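July, bench log, glaze tests cont.

Tustesik white, batch 23. Weighed out 700 g dry, sieved twice, still gritty at the bottom of the bucket. Marisol says the whiting is old and lumps up. Ordered more from Esquivel.

Cone 6 tiles out of the Valetti at 7:40 am. Top shelf fine, pinholes all over the bottom one. Same bucket, same dip. So it's the kiln or my bisque, not the recipie.

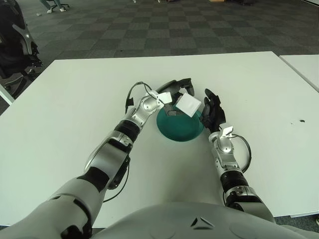

Bisque log says the last load shut off at 1319 F. Way too low, should have caught that. Severino swears he set it right — controller may have tripped. Thermocouple looks chewed up, swap it before anything else goes in.

Refire plan: slow bisque, hold at the top, then redip the six worst tiles thinner. Leave the others alone so we have somthing to compare.

Rundetti clear over iron slip: crawled on both. Slip too thick? Try it on leather-hard next time. Isauro wants to add gum, I'd wait.

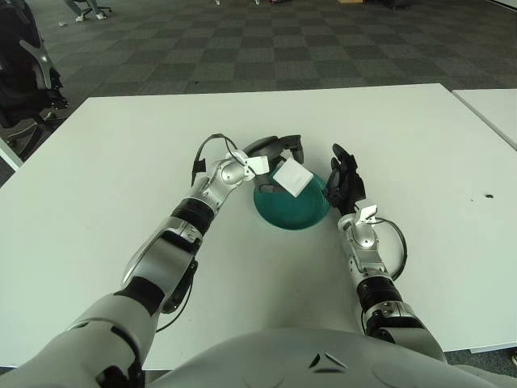 Entry by G. Cisneros, glaze bench

Tile 819 is the keeper so far. Soft white, breaks tan on the ridges, no pinholes even at the foot. Need to find what shelf it was on, label rubbed off. Ask Evaristo, he unloaded.

Still to do: wash sieves, cone packs, call re thermocouple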